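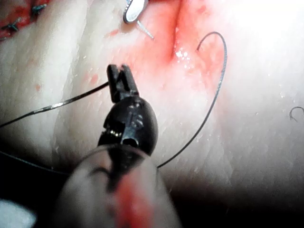 *Figure 7 – Extrémité du porte-aiguille devant le plan tissulaire, mors légèrement écartés.*

## 4.3 Mise en place avant suture

Le présent paragraphe s'applique au module de suture Plirno, référence 403, utilisé sur les postes de formation Zandport.

1. Dégager la zone incisée et repérer le sillon rougi sur toute sa longueur.
2. Irriguer au sérum physiologique (poche de 500 ml), puis aspirer l'excédent.
3. Présenter le porte-aiguille face au tissu, mors dirigés vers la zone à suturer.
4. Contrôler l'écartement des mors avant toute prise d'aiguille.
5. Saisir l'aiguille, puis vérifier sa tenue avant d'aborder la berge.

**Remarque.** Les reflets à la surface d'un tissu humide peuvent masquer le bord de la plaie. Réduire l'éclairage à 78 % si nécessaire.

**Attention.** Ne jamais saisir directement la berge entre les mors. Toute trace de sang sur la tige doit être essuyée avant la reprise du geste.

En fin de séance, l'instrument est remis au service de retraitement selon la procédure Harms en vigueur. Voir également le paragraphe 4.4, « Nœuds et section du fil ».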